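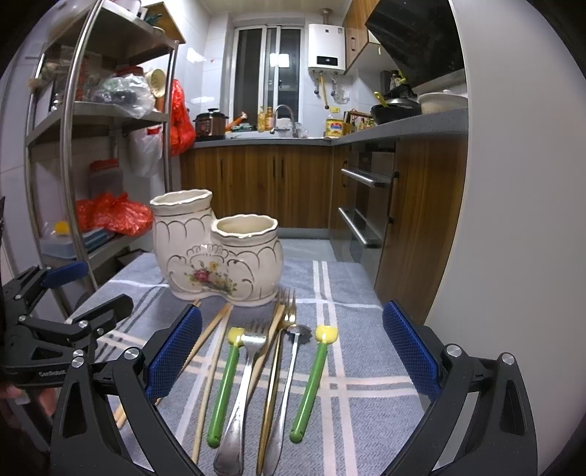

How much does it cost to build a kitchen-table arm like the Rosser at home?

Our parts bill came to $3,000, and that is well above what the forum posts promise. Most of those posts leave out the second set of motors, the power supply you should have bought first, and every bracket that got printed twice.

Projects Parts Workshop Contact

Nindmont > Projects > Rosser > FAQ

5 min read

Can it set a table yet?

No. It can pick up a fork from a flat surface and put it down again. Out of 115 logged tries in our last run, it managed 23 with no one touching anything. Trefor Eynon thinks better training data will fix that. I think the wrist joint has too much play in it, and more data will teach the arm to be sloppy in greater detail.

Why utensils?

They're cheap, they're everywhere, and they're hard. A fork and a spoon don't grip alike, and a pair of chopsticks is two problems. I distrust any home project that demos on foam blocks and then talks about chores.

Do patterned tablecloths matter?

We don't know. Trefor says variety helps. I've asked for a plain-cloth run to compare against and haven't seen one.

Should I use the Rirkia control board?

It works, but read the wiring notes before you order. The connector labels on our first board didn't match the printed sheet, and we lost a motor driver finding out. If you're already comfortable with a different board, stay with it.

Is it safe to run around kids or pets?

Treat it as a power tool. Fit a stop button you can reach without leaning over the arm. The software limit is fine until the software hangs, and ours has.

Can I get the files?

The bracket drawings are at the workshop and you're welcome to copy them. The Dudness gripper drawings are held back until August while Arwel Voyle redoes the finger mounts. The old version cracks at the screw holes, so please don't ask for it.

Will it save me any time?

I wouldn't build one for that. I can clear a table by hand before the arm has finished its startup check. Build it if you like fixing things, and keep your receipts.

Last edited 28 May 2024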